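Nutden Drawer and Shelf Liner, 4-Roll Pack

I bought the four-roll pack in June to line a run of kitchen drawers and one pantry shelf. The liner is non-adhesive. It cuts cleanly with household scissors, and a utility knife drawn along a steel ruler gives a straighter edge.

The rolls arrive tightly wound and the ends curl. I left the cut pieces face down under books overnight – by morning they were flat enough to fit.

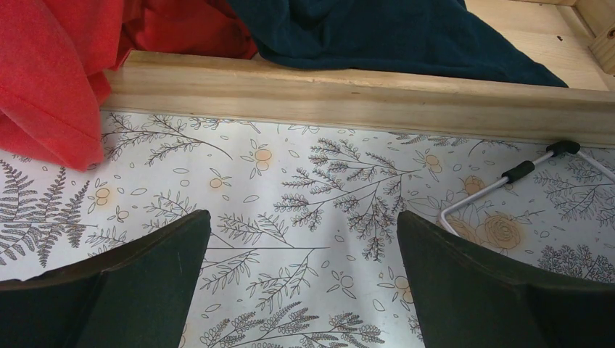 Grip on painted shelves is good. On melamine it is weaker, and the piece in the cutlery drawer crept forward until I fixed the front edge with double-sided tape. The Climard liner I used before held better on melamine but left a residue when removed. The Nutden has left none so far.

Cleaning is simple. Coffee and soy sauce wiped off with a damp cloth. Turmeric left a faint yellow mark after 4 hours.

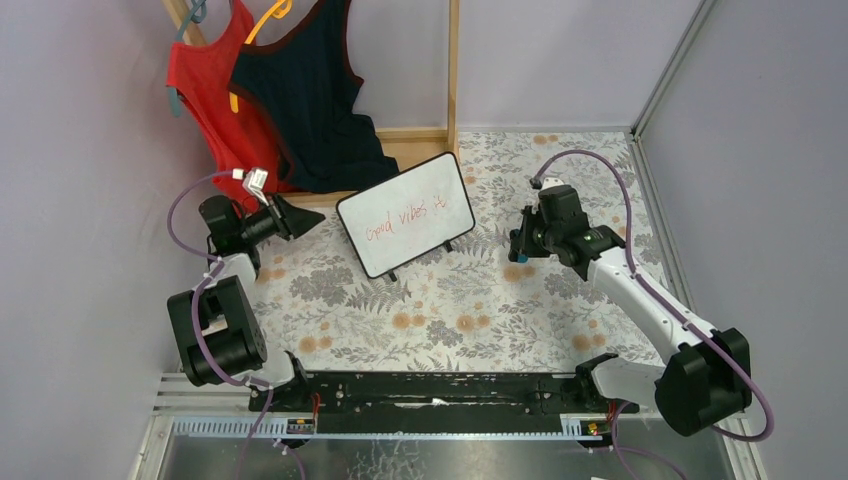
Fern and leaf print with peach-orange flower heads on cream.

Pattern matching across two widths takes some waste, so order extra for deep shelves. Rated four out of five, with one point off for the slip on melamine.

Sunil Kanagaratnam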